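Home Features Interviews Books Letters About

The Woman at the Back of the Book
18 March 2022
By Wiroj Saengthong

Soudabeh Khosravi has written the last pages of a great many books and been thanked in very few of them. She keeps a mental list of the authors who did thank her. One of them spelled her name wrong, and she has decided to count it anyway.

Khosravi is an indexer. She lives in Fraser, above a dry cleaner, and when I arrive she is deciding whether a man's divorce belongs under "marriage" or gets an entry of its own. The man is a minor railroad investor who has been dead for a long time. She has been at it since breakfast.

"If I put it under marriage, it looks like I'm being coy," she says. "If I give it a separate line, his grandchildren write to the publisher. Grandchildren read the index first. They look themselves up, then they look up the money."

She came to the work by way of Pulwood, a small press where she was hired to answer the phone. The phone didn't ring much. An editor named Siamak Kazemi handed her a set of page proofs and a shoebox of blank cards and told her to have something by the end of the month. It was a history of the salt trade, and she says the result was terrible.

"I had an entry for 'salt.' In a book about salt. It had a hundred page numbers after it and no subheadings. Siamak looked at it for a while and asked me who I thought it was for."

She still works with Kazemi, who has retired twice. He describes her over the phone as "the most stubborn person I ever paid by the page," and then asks me to check with her whether that can be printed. It can.
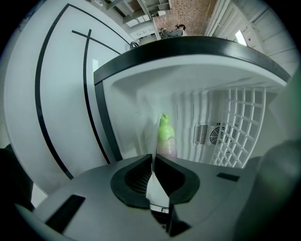 Page last changed: October

The question everyone asks her, including me, is why a computer can't do it. She is patient about this, in the way of a person who has been patient about it at a lot of weddings.

"A computer can find every place the word 'war' appears. So can a bored teenager. What I need is the page where the author talks about the war for six paragraphs and never uses the word, because he thinks he's being subtle."

Her longest job was Vullia, a two-volume family history of a mining valley, in which 4 different men share the same first and last names. Two of them were cousins and one, she is fairly sure, was a typing error. The finished index ran to 2140 entries. The author, Setareh Rezaei, sent flowers and a list of corrections in the same delivery.

"They were nice flowers," Khosravi says. "Half the corrections were right."

I ask about the jokes. Indexers are said to hide them, and she looks at the window for a moment before admitting to one. In a memoir by a politician she won't name, the entry for "modesty" sends you to "childhood," and the entry for "childhood" sends you to two pages of photographs. It got through three rounds of proofs. She regards it as her best work and can't put it on her resume.

There have been other temptations. A cookbook called Mania listed eleven recipes for eggplant, and she badly wanted to write "eggplant, relentless." She wrote "eggplant" and sulked.

The pay has not kept up with much. Some publishers now ask authors to make their own indexes, and she can spot those from across a bookstore. "They index the things they're proud of. You get nine lines on the award and nothing on the chapter where it all went wrong."

Her friend Forough Esfahani, also an indexer, has gone over to writing grant applications and says the hours are better. Khosravi has thought about it. She has also thought about raising goats.

Before I leave she asks how long this piece will be. I tell her, and she shakes her head. Too short to need one. Then she picks up her pencil and gives the divorce its own line.

More interviews
The Man Who Names Paint
Thirty Winters Driving the Fraser Plow
A Piano Tuner on Bad Neighbors
What the Court Stenographer Heard
Letters: In Defense of Footnotes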